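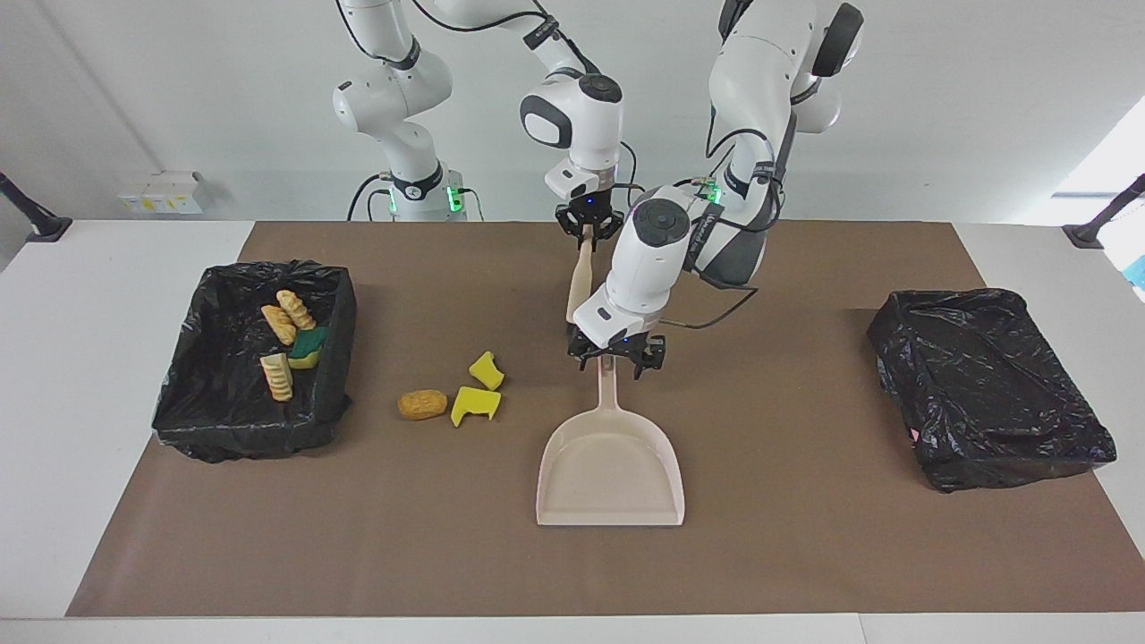
Put the paper down before you do anything else, Rekha Varghese wrote to me after my first page of tips went up, and tape it from underneath, or you'll spend the whole evening teaching your arms to sweep up the mat. She was right about the tape, and I wish I'd heard it a good deal earlier. So let me begin with the table this time and get to the clever parts afterward, which is the opposite of how Povilas Ots and I went about it when we started the Alva build in our corner of the Fliltstead workshop.

The mat

We wanted a plain, dull surface in one color. A shiny table throws the overhead lights right back at the cameras, and a patterned cloth is worse (I tried my mother's oilcloth, lemons and all, and we lost most of an afternoon to those lemons). Brown paper works nicely and costs very little. Leave a margin of bare table showing around it so you can tell at a glance when it has crept. Iron out the fold lines first if they bother you - low heat, no steam, a dish towel on top. When a stretch gets scuffed or greasy, change the whole sheet. Patches lift at the corners.

Lining the bins

Any shallow tray will do for a bin. Line it with a black trash bag and fold the edges well over the rim, farther than you think you need to, and press the bag down into the corners with your fist. A bag stretched flat across the top makes a drum, and things land on it and roll off again. I now line both bins before switching anything on and give each one a good poke in the middle. Keep the roll of bags on a hook under the table, where the cables can't get to it.

Practice mess

Start with things that don't crumble. Toy food is lovely for this, and so are cut-up dish sponges, though you want the sponges in several shapes and not all tidy cubes. Real bread rolls lasted us one session and left crumbs in places I'm still finding. Wash the toys in warm soapy water every so often and let them dry completely overnight on a rack. Old sponges with the scrubby side still on make good practice pieces too, and I've stopped throwing mine out at home, to the dismay of everyone who opens the cupboard under the sink.

Brush and pan

Choose a dustpan with a flat bottom and a wide mouth, and a handle that stands up a little from the table so the fingers can get around it. We went through four of them. The one we kept is plain pink plastic and weighs next to nothing. For the brush you want a long handle, held near the top, and I would wrap the grip with one layer of friction tape if it twists when the bristles meet the mat. Set the speed low. I mean really low, slower than feels reasonable, and turn it up a little at a time over several evenings. Our logbook had 218 sweeps in it before we touched that setting, and I don't regret a single one of them! 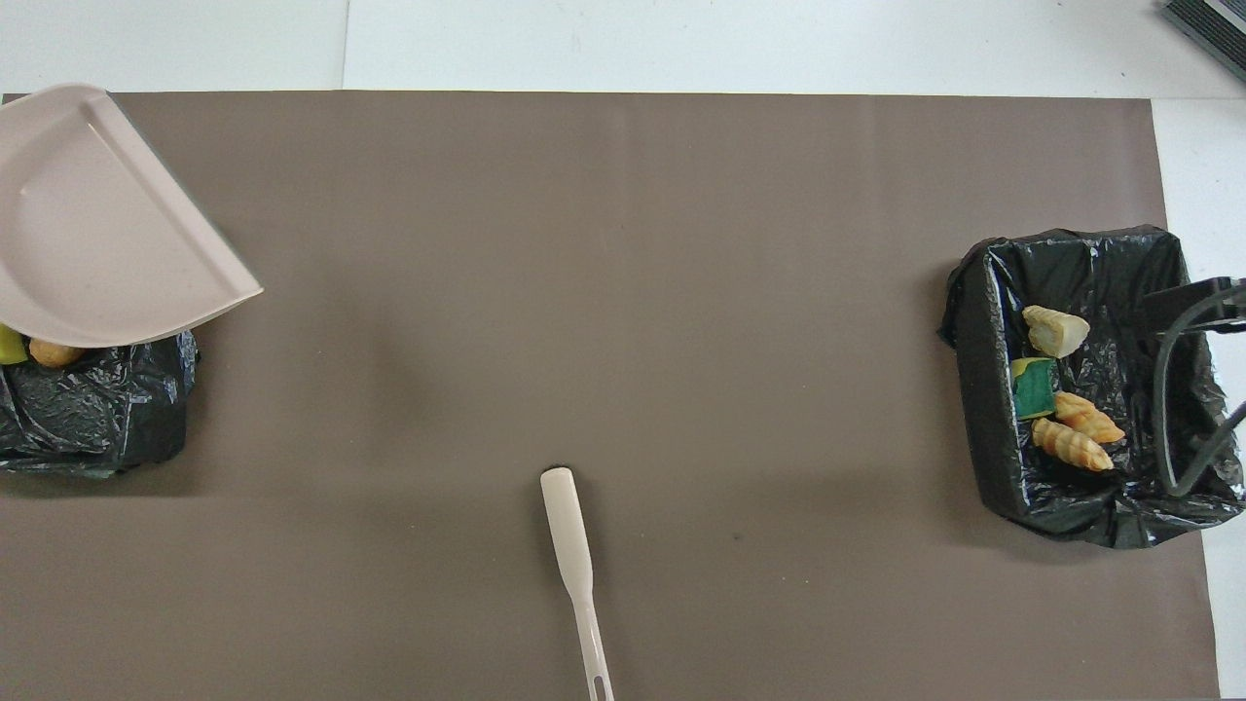 Decide where the tools go when the arms let go of them, and write it down, and then hold yourself to it. We were sloppy about this for ages. Povilas would set the brush wherever his hand happened to be and I would do the same, and then neither of us could compare one run with the next. A pan left with its scoop down over the edge of a bin, the way the pink one is leaning over the left bin, hides whatever is underneath it, so lift it and look before you call the mat clear. The same goes for a handle lying by itself near the front of the table. It's an easy thing to catch with a sleeve. I've marked our parking spots on a card that hangs by the switch, and I read it out loud, which makes Povilas laugh.

Cables and elbows

Give every cable a loose loop at the joint and then swing the arm through its whole reach by hand, with the power off, watching the loop and nothing else. Do this again whenever you move a clamp. Tighten the table clamps at the start of each session too, even if you did it yesterday. Keep your coffee on another table.

At the end of the night

Park both arms, cut the power, lift the bags out by their edges and tip the toys into a tub. Wipe the gripper fingers with a barely damp cloth. Ours take about as long to wipe as the kettle takes to boil, so I put the kettle on first.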